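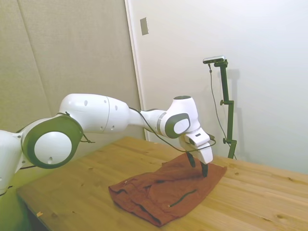
Patbridge Boat Owners Forum > Buying and Selling

Broker wants a deposit before the survey – normal?

keelhauled_ken
Looking at a used 38-foot sloop listed through Westunow. The listing says "lovingly maintained, no expense spared" and has nothing on the age of the standing rigging. I asked. The broker said it was "recent." I asked how recent and he sent me the deposit form. Engine shows 2187 hours. Do people really put money down at this stage?

TidewaterMo
Yes, it's normal. You make an offer subject to survey and sea trial, and the deposit sits in escrow. If the survey is bad you walk and get it back. I've bought two boats that way.

keelhauled_ken
The form says the deposit is refundable "less reasonable expenses." Whose idea of reasonable?

slackwater
That line would stop me cold. I lost $171 to a "document handling fee" on a boat I never bought. Small money, but I still want to know what document they handled.

TidewaterMo
So cross it out and initial it. Brokers expect that. You're all acting like it's a trap.

Polat
Crossing it out only works if they sign the changed copy. Mine "never received" it. Also, 2187 hours means nothing without service records. Ask for the invoices, every one.

B_Hagedorn
Bernd Hagedorn here, I sold boats for 14 years before I quit. "Recent" rigging means the seller told the broker something over the phone and the broker didn't write it down. Get the date in writing or price the boat as if the rigging is original. And pick your own surveyor. If the broker hands you a list of names, use somebody who isn't on it.

TidewaterMo
Disagree on the list. In a small harbor like Zarnberg there may be two surveyors within driving distance, and of course the broker knows both.

B_Hagedorn
Then pay for somebody to drive farther.

slackwater
What's the asking price against others of the same year? "No expense spared" usually gets added on top.

keelhauled_ken
Higher than the other two I found. He says there's another buyer coming in November.

Polat
There is always another buyer.

keelhauled_ken
I sent the form back with the expenses line struck out and asked for the rigging invoice. No answer in 5 days.

TidewaterMo
Could be on vacation. Call him.

Comments

gale_r: Same broker told me about another buyer last spring. The boat is still listed.

Dinghy Dave: Mo is right about escrow, but check whose account it is. Mine was the broker's own.

We use cookies to remember your login and show ads. By continuing to browse you accept our cookie policy.

Related threads
Sea trial in light wind – worth anything?
Who pays for the haul-out?
Listing says "new sails," photos say otherwise
Selling without a broker, paperwork questions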